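Lollia moves small-carton packing to Celton unit

Lollia has moved the packing of its small cartons out of the main warehouse and into a separate room at the Celton unit. The change took effect on April 22, 2021 and covers all single-item orders below the weight limit for letterbox delivery. Larger consignments stay where they were.

The room was used until last July for storing flat-packed sleeves and returned stock. It has been cleared, relit and fitted with benches set at one height. The floor has been sealed. Deliveries of empty cartons come in through the side door on pallets, and finished work leaves by the same door in the afternoon, when the lorry from the main site makes its second call.

Guido Bellini, who manages the unit, said the main warehouse had never been a good place for small work. "The benches there were built for crates. If you put a box the size of your hand on one, you are bending all day, and the label goes on crooked." He said the decision to move had been taken on the rate of repacks, which stood above the level agreed with the carriers for most of the winter.

Cartons are supplied by Mathur in 13 sizes. All are white, with print on one face only. The unprinted faces are left for the address label, the customs form where one is needed, and the batch stamp. Under the old arrangement the printed face was often covered by mistake, and a label cannot be lifted from coated board without tearing it. Packers are now asked to set each carton down with the print towards them before anything is put inside, and to leave it in that position until the lid is closed.

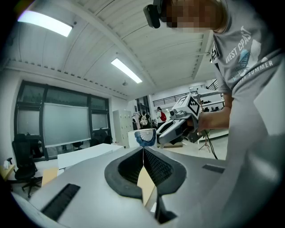 Lighting was the largest single item in the fitting-out budget. White coated board reflects strongly, and under the old lamps packers had trouble seeing whether a flap was fully tucked. Long fluorescent panels are set in the white ribbed ceiling, and the light reaches the work evenly enough for a blue print such as the fan-like drawing with its spokes to be checked at a glance for scuffs. Marijke Hermans, who drew up the lighting plan, asked for the walls to be kept pale as well and for no task lamps to be fixed to the benches. Task lamps had been tried at the main site and gave a hard shadow along the inside edge of the box.

The benches were supplied by Plallonix, which also made the racks for flat cartons. Each rack holds one size and is marked on the front edge with the size code and the depth in millimetres. Packers take cartons from the bottom of the rack, and new stock is loaded at the top. The first racks delivered had a lip that caught the corners of the two smallest sizes. They were sent back and returned with the lip ground down.

A written method has been issued for the room. The carton is opened and squared by pressing on opposite corners. The base flaps are closed short side first. The item goes in with its wrapping seam downwards, followed by the folded insert and the delivery note. The lid is tucked, the carton is turned once to check the four upright edges, and the label is put on the rear face. Tape is used only on the three largest sizes. Cartons with a dented corner are flattened and put in the paper bin. They are not to be used for internal post, as some had been going out by mistake with customer orders.

In the trial run before the move, 1626 cartons were packed to the new method and 20 were rejected at inspection. Most of the rejects were for labels placed over the print. A smaller group had lids that had sprung open, all of them from one bundle of board that had been kept too near the side door and had taken up damp. The bundle was scrapped. Flat cartons are now kept on the inner wall and brought to the racks on the morning they are needed.

Primo Zuccaro, who carries out the inspections, said the check had been shortened since the trial. Every carton was opened at first. The present rule is to look at the outside of all of them and to open one from each tray. He would like to see a gauge made for the label position, so that the distance from the edge is the same whoever is packing, and a sample in clear plastic is being cut.

Not everything has been settled. The side door lets in cold air when the lorry is loading, and a strip curtain has been ordered. The height of the benches suits most of the staff but is low for the tallest, and raising blocks are being tested on one of them. Océane Fehr, who handles customer returns for Lollia, has asked for the batch stamp to be moved from the base to the rear face, where it can be read without turning the carton over. Mathur has said this can be done at the next print run for every size except the smallest, which has no space beside the label.

Ermanno Vitale, head of supply at Lollia, said the Celton room would be reviewed in July. If the repack rate stays within the limit, gift sets will be moved there as well. Gift sets use a two-part carton with a separate lid and would need a different rack. The present stock of two-part cartons stands at 1067 and will be used up at the main warehouse first.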